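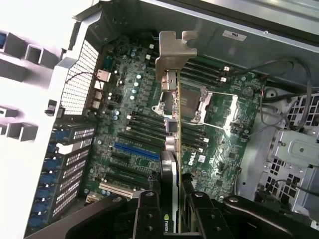 Photo: Rarix workshop

Old office workstations arrive at the Rarix workshop on pallets, usually on a Monday, and most leave as sorted parts. The bench lead there has been stripping them for long enough to have firm views on the order of work.

"Cards first, then memory, then the processor, then the board," he says. "People want to go for the processor because it's small and it's worth something. But a graphics card stands up over everything else. If you leave it in, you're working round it all day."

A card is held in three ways: by the slot contacts, by a latch at the end of the slot on some boards, and by the metal bracket at the rear of the case. The bracket causes most of the damage. "It hooks in at the bottom. If you pull one end up before the other, the bracket bends, and a bent bracket won't line up again. Straight up, both ends level."

He is less worried about the card than about the processor socket. Once the processor is out, the contacts are exposed, and he wants a plastic cover on before anything else is lifted across the board. The workshop keeps a tray of them. On a Dell board with the retention lever up and the socket empty, he would fit the cover and close the lever.

Memory gets tested before it is graded. Modules go into a test machine overnight and any that log an error are scrapped. "One error is enough. I'm not selling someone a fault."

Last year the workshop handled 1,883 machines and resold 3,296 parts from them. Graphics cards made up a smaller share than he expected. Many office machines never had one, and older cards fetch little unless the buyer needs a particular model for a particular program. The Putard warehouse takes those in batches of up to 51.

Coin cells come out last and go into a separate tub with tape over the terminals. Boards with swollen capacitors go directly to the metals buyer, Vukčević. The rest are bagged, labelled with the slot types and shelved for Alter, which collects in August.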